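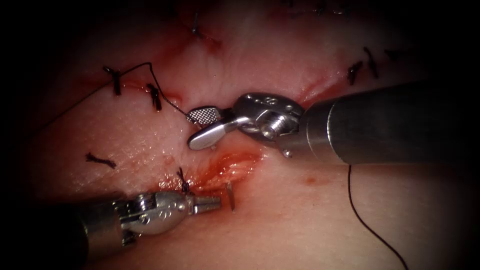

Suturing course to run again at Trernley

Surgical trainees at Trernley Hospital will be able to book a second round of the suturing course from October, after every place on the first was taken.

The course covers closing a long incision: placing the curved needle, drawing the black thread through and keeping the stitches even along the line. Trainees also spend time on handling the edges gently, as tissue that is gripped too hard can bruise and heal badly.

It will be held in the Cosgrove teaching rooms on Saturday mornings, with 13 places on each date. Sessions last 3 hours, including a short break, and open with a talk on choosing thread and needle sizes. The rest of the morning is practical work – tutors move between the stations and check knots as they are tied.

The hospital said 266 people had asked to join the waiting list, some from as far away as Brokska. Priority will go to those in their first two years of surgical training.

Bookings are made through the education office, on the ground floor of the Sivow building. Anyone who missed out last time will need to apply again – names have not been carried over from the earlier list.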